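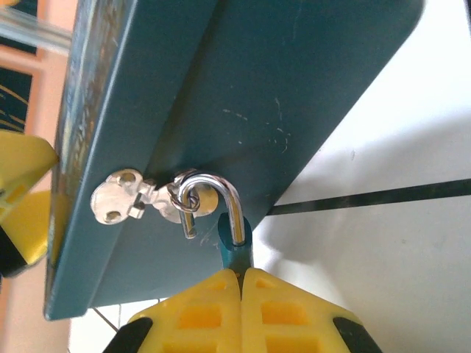 # Small Jobs Still Hard for Two-Armed Robots, Tundo Trial Finds

May 20, 2024 -- A robot that can stack boxes all night may still need several minutes with a padlock. This is one result of a trial presented by Tundo, a small automation firm, which gave its two-armed machines a list of 20 chores taken from homes, storerooms and repair shops.

The list included folding towels, closing jars, sorting screws and putting a padlock on the hasp of a metal box. None of these jobs asks for much strength. According to the firm, what they ask for is a good feeling for small contact, and this is where the machines lose most of their time.

The padlock chore was repeated 171 times. The robot must hold the lock by its body between two fingers and bring the open shackle through the ring. It finished the job without help in 17 of these attempts. In the others it dropped the lock, pushed against the edge of the ring, or stopped and waited for an operator.

"The fingers cover the lock, so the camera at the wrist sees only a part of it," the firm writes in its report. "A person feels when the metal touches. Our machine must guess this from the picture, and shiny metal is not easy for it."

Results with soft things were better. Towels were folded in most attempts, although slowly, and the report admits that the corners did not always meet.

Tirard, which runs repair shops for tools and garden machines, lent a workbench for a part of the trial. The company says it does not plan to buy such robots this year. It would be interested in a machine that sorts returned parts in the evening, when the shop is closed, and it does not mind if this machine is slow.

Mac Carthaigh, a supplier of storage boxes and locks, is more careful. Its warehouse sends out some 2,000 orders in a busy month, and each one is still packed by hand. The supplier said it would look at the question again when the robots can do a full shift with no operator in the room.

Tundo will repeat the whole list in September at a test apartment in Rasberg. The new round will use softer finger pads, and the padlock chore stays on the list -- this time with three sizes of lock. The firm also wants to add opening with a key, a job it has not tried until now.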